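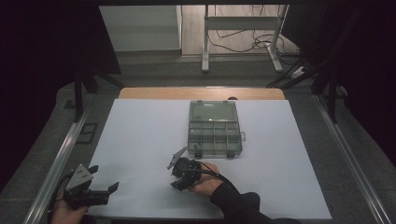 Aravind Iyer asked for it to be minuted that he did not think the draft was ready to be called a standard. In his view it was still a list of habits from one site, and the Kamolrat benches would fail half of it on the first morning through no fault of the people working there. He would support it as a working practice until November, with a proper review then.

The chair accepted the wording "working practice" and the title was changed on that basis. The previous minutes were agreed with one correction: under item 4, "may be cleaned" should read "must be cleaned".

Present: the chair, the secretary, Aravind Iyer, two members from Brarkard, one from Cikura, and the bench lead from Kamolrat. Caminetti sent apologies and written comments, which were taken under items 2 and 5.

1. Matters arising

The cable ties ordered after the last meeting have arrived and are with the bench lead. The question of who signs off a bench after it has been moved is still open and goes to item 6.

2. Hand-held grippers

The group went through the section on hand-held grippers line by line. Small organizer boxes with divided compartments are now the usual object on the Brarkard benches and most of the discussion used them as the test case.

Agreed: the operator checks both grippers before the first recording of a session, opening and closing each one fully. A gripper that sticks is taken off the bench and labelled. It is not to be freed with a tool at the table.

Agreed: the cable is to have enough slack for the arm to reach the far side of the work surface without pulling. Brarkard wanted a fixed figure. Cikura pointed out that people's arms differ and that their operators sit while Brarkard's stand. The text will say that the operator reaches to all four corners before starting and stops if the cable drags at any of them.

There was a longer discussion about sleeves. Brarkard asks its operators to wear plain dark long sleeves. Caminetti's comments said that this was too warm for their room in summer and that bare forearms had caused them no trouble. The group could not agree on a single rule. What was agreed is that sleeves must be close-fitting at the wrist, that nothing loose is worn over the gripper hand, and that all operators on one set of recordings follow the same practice. Watches and bracelets come off.

3. Work surface and what goes on it

The draft said "the surface should be clear". The bench lead said this was too vague to check. Revised text: only the objects named on the task sheet are on the work surface when recording begins. Pens, phones, drinks and spare parts go on the side trolley.

Hinged lids took up more time than expected. A box with its lid folded back needs much more room than the same box shut, and operators have been placing it while shut and then running out of space. Agreed: the object is placed with the lid in the position it will have at its widest, and the start position is set from that. Where the task sheet doesn't say whether the lid starts open or shut, the operator asks before recording. They do not choose.

See-through plastic was raised by Cikura, who find that small dark items in smoky boxes are hard to make out in the recordings. Brarkard had the same trouble under one set of lights and cured it by changing the angle. No rule for now. Cikura will write half a page on lighting for the next draft.

4. Floor and cables

The bench lead reported one trip since the last meeting, at Kamolrat, on a cable lying behind a table. There was no injury. The person had walked round the back to pick up a part.

Agreed: cables behind and beside a table are tied or covered before a session starts, including any that run under stands. Frames and other spare hardware are kept off the floor on the side where operators walk. The back of the table is out of bounds during recording, and dropped parts are left until the end of the take.

Aravind Iyer asked whether "out of bounds" applied to the person supervising. It does. The text will say "everyone".

5. Session length and record keeping

The draft limit is 200 takes per operator per day. Caminetti's written comments asked for it to be set in minutes, on the grounds that a take can last a few seconds or far longer. The figures Brarkard brought covered 38 sessions, in which nearly 110 takes was the point at which operators began to report tired hands. The group agreed that 200 was too high for tasks with small latches and lids. The limit is halved to 100 for those tasks and stays as it is for the rest. A break is taken every half hour in either case, away from the bench — not at it with the grippers put down.

Failed takes are kept and marked as failed. Two members had understood that they could be deleted on the day. They may not. The reason for the failure is written in the log in a few ordinary words: "dropped", "lid fell shut", "cable caught". The drop-down list with 13 codes is withdrawn, as most operators were using only the first one.

6. Moving a bench

Any bench that has been moved, even by a small amount, is checked again before use. The check covers the side rails, the posts, the surface and the cables. It was proposed that the operator could sign this off alone. Cikura objected. After discussion it was left that a second person signs, and that this can be another operator. Kamolrat may not always have a second person on the early shift and will report back on whether the rule can be met.

7. Actions

Secretary: retitle the draft and circulate it with the changes from items 2 to 6.
Cikura: half a page on lighting and see-through objects.
Brarkard: send the session figures to Caminetti, with names removed.
Bench lead: fit the cable ties at Kamolrat and check the walkways.
Aravind Iyer: list the points in the draft that Kamolrat cannot meet at present.

8. Any other business

Cikura asked whether visitors may try the grippers. Not during a recording session. Outside sessions it is up to the site.

Next meeting at 10 a.m., at Brarkard, date to be sent round by the secretary.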